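3.2 Planning the cell budget

Most of the cost writing we could find treats the arm as the budget and everything else as rounding. That was our assumption too when the Mevden line was drawn up in July, and it held for maybe a week. This section goes over what was priced, what was left out, and how the second round was planned. Prices are per station, in dollars, before tax.

The cell is a bench for two-arm household and potting tasks. Two arms on a shared front rail, white tabletop, aluminum posts, patterned wallpaper on the walls. Props are ordinary store goods. Cameras at the wrists plus fixed ones. Figure 4 shows one of the tools being held over the bench.
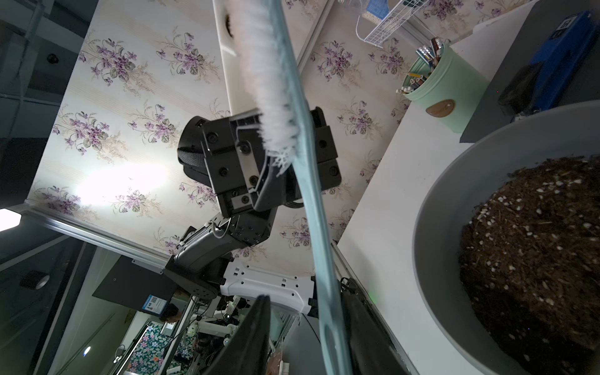

Figure 4. Wrist view of a gripper holding a long-handled scrub brush beside a bowl of potting soil.

Arms were quoted separately by Boleck and Lindqvist. Not directly comparable quotes: one bundled mounting plates and the first year of support, the other listed both as extras. We put them on the same footing by hand, which took longer than it should of, and then dropped the support line from both so the hardware could be compared alone. Anyone repeating this should ask for the split quote up front.

Frame, rail and tabletop together came to 2,815 per station. Higher than planned. Extrusion itself is cheap, the brackets and cut charges are not, and the supplier has a minimum order that only makes sense from the second station on. Wall panels and wallpaper are a small share of that number. We kept them in the capital line; moving them to consumables would be defensible if the backgrounds are going to be changed often.

Gripper wear was the larger miss. Fingers were budgeted as a one-time purchase. For rigid objects on a clean table that may be fine. For loose media it is not a safe thing to assume, as grit gets between pads and plates and the finger tips are expected to go into the material.

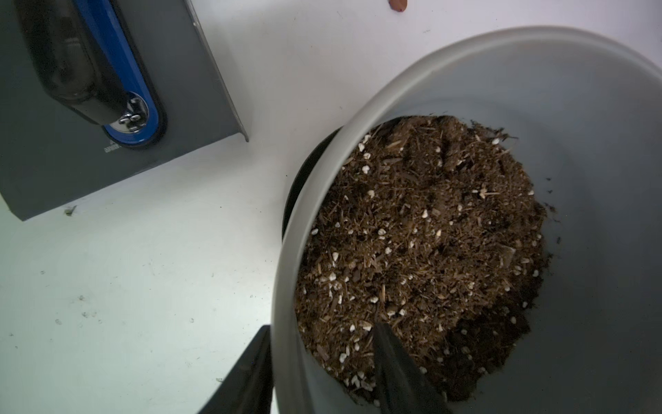
We therefore moved fingers, pads and wrist cables into a yearly allowance of 1,718 per station, covering 5 finger sets and the cables. The allowance is an estimate from the vendor's price list and our own guess at replacement interval. It is not a measured wear rate, and should not be cited as one. A proper rate would need logged contact hours by task type, which the current software does not split out.

Cleaning time was also missing from the first draft. Soil tasks need a wipe-down between sets, and somebody is paid for it. We booked this under labor, same line as scene reset. Dust covers for the rail were quoted and deferred to round two. Spill trays likewise.

Props are the line that reviewers ask about most and it matters least. Planters, soil, scoops, brushes, stationery, wire baskets, mesh holders: roughly 1,073 for a starting stock, and a good part of it is shared across stations. What does matter is duplicates. A prop that goes out of stock halfway thru a collection forces either a substitute or a stopped task, so each prop is bought in at least two copies. Cheap insurance next to an idle pair of arms.

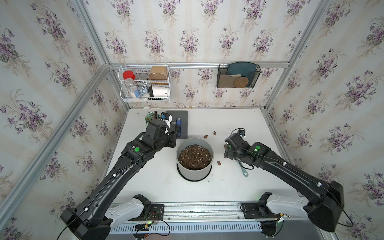 Storage should be planned at the same time as the frame. Holders hung on the back rail cost almost nothing and keep tabletop free, but the rail height has to be set with the arms' reach in mind, and moving it later means recalibrating the fixed cameras. We priced the recalibration at half a day of technician time per station. Not included in the frame total.

Scheduling. Zinier was used for work orders and spare-part requests, already licensed by the group so carried at zero here. A lab starting fresh should add a line for it, or for a spreadsheet and the hours to keep it honest. Part requests were batched and sent on Thursday, with one exception for wrist cables, which have the longest lead time of anything on the list and are now kept on the shelf.

Two items remain open for round two. First, whether to hold one spare arm for the whole room or none, and rely on vendor exchange; the answer depends on exchange times that neither vendor would put in writing. Second, power and cable routing at the bench front, currently absorbed in facilities costs and so invisible in all of the totals above. Section 3.3 takes up the staffing side.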